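4.2 What changed on the packing line

The Tolstead site packs mixed vegetable orders for shops and a few canteens. Before the trial, each packer worked one order from start to finish: read the slip, pick, check, fill the basket, push it along. Boring in parts, but the whole order was theirs. After the robots went in, the work was split. Robot fills, person watches, person fixes.

We logged 3,484 baskets over the trial. Of these, 392 needed a person to step in at least once. Mostly soft or odd-shaped produce, or a grip that the packer didn't like the look of. The Skemen software counts an intervention only when the stop button is pressed, so small nudges by hand are not in that number. Packers told us there were plenty.

Figure 3 shows the robot hand with a glossy red-orange vegetable at a grey basket, napa cabbage already inside, and a person in white sleeves close by. Distances like this were normal at Tolstead.

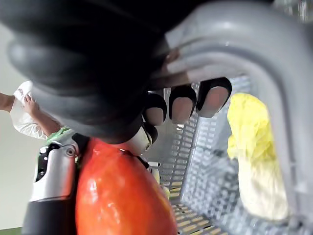

Figure 3. Basket filling, Tolstead.

Standing close was a choice the packers made for themselves. The site plan had them at a screen further back, one person to two robots, and that lasted a few shifts. Too slow to reach a basket from there, they said, and you can't judge a bruise on a screen. By January most had moved their stools up to the line. Management let it go, then changed the plan to match.

Pace was the main complaint. Under the old setup a packer could speed up before a break and coast after. The robot sets one rate all day. Several of the 12 packers we interviewed said they were less sore in the wrists but more tired in the head by the end of shift. One put it as "waiting for somthing to go wrong, all day". Two liked the new job better and wanted more training on it.

Skill is harder to pin down. Knowing how to layer a basket, heavy stuff low, leaves on top, used to be learned from whoever stood beside you. Now the order of filling comes from the software. New starters learn the stops and the resets first, and some had never packed a full basket by hand. Older staff worried about that. Sönmez makes a similiar point for bakery work, where hand skills faded quickly once people only did the fixing.

Pay grades had not moved when we left the site.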